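Letters by the Kitchen Window

21 July 2020

I have written a letter by hand every day for 17 days now, and I am so happy with how it's going that I had to come on here and tell you about it!

It started with a drawer. I was looking for the warranty on the toaster (never found it) and came across a stack of letters from my aunt, who moved to Melach when I was in grade school and wrote to me all through my teens. She wrote on anything. One letter is on the back of a seed order form, and one is on hotel paper from a place called the Marino, where as far as I know she never stayed. I sat down on the floor and read every one of them, and by the time I got up my foot was asleep and dinner was very late.

What got me was how little happened in them. She'd tell me the bus had a new driver. She'd tell me the plums were slow. There's a full page about whether to paint a gate, and then in the next letter, months later, she's painted it and doesn't like the color. I would never put that in a text. I wouldn't even say it on the phone. But I read that gate story like it was a thriller.

So I bought stamps.

My first letter went to my old roommate in Graltbridge and it was terrible. I wrote it the way I write email, with "hope you're well" at the top and a question at the end of each paragraph so she'd have something to answer. I read it over and it sounded like I was trying to set up a meeting. I mailed it anyway, because I'd already licked the envelope, and then I wrote another one the next morning where I just told her what I was eating and what the people next door were arguing about (a hose). Much better!
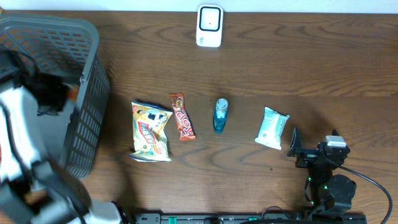

Hoi-yan Poon
Writer of this blog, slow typist, fast walker

A few things I've worked out since then. I like to write at the table first thing, with coffee, before I've looked at my phone. If I look at the phone first the letter comes out full of news, and my friends already have the news. They don't have the hose.

I also stopped doing drafts. For the first 3 days I wrote everything out on scrap paper and copied it over neatly, and it took forever and my hand hurt. Now I start at the top and keep going, and if I spell something wrong I cross it out. My aunt crossed out whole lines. You can still read most of them if you hold the page up to a lamp, and of course I did.

Pens! I had opinions about pens within a week. The one I keep going back to is a plain blue ballpoint that came in the mail from Plillow when I ordered pillowcases from them. I have a much nicer pen that was a gift and it skips on every single "g." If anyone knows how to fix that, please leave me a comment, it's a lovely pen and I feel bad about it.

Length was a worry at first, too. I thought a letter had to be long to be worth a stamp. But one of my favorites from my aunt is 5 lines, and one of those lines is the weather. These days I fill one side of a page, and if there's more I turn it over and write sideways up the margin the way she did, which my roommate says makes her feel like she's reading a treasure map.

And I've had answers! Not from everyone, and I told people they didn't have to, but there have been envelopes in my mailbox with real handwriting on them. My cousin's handwriting has not changed since he was nine. My old neighbor sent me a recipe for bean soup with no amounts in it at all, just the word "enough" over and over. I've made it twice.

I bought a box of 400 envelopes, so I'm in this until December at the very least. If you'd like a letter, send me your address through the contact page and tell me one small thing about your street. I'm writing to my aunt tomorrow. I want to ask her what color the gate is now.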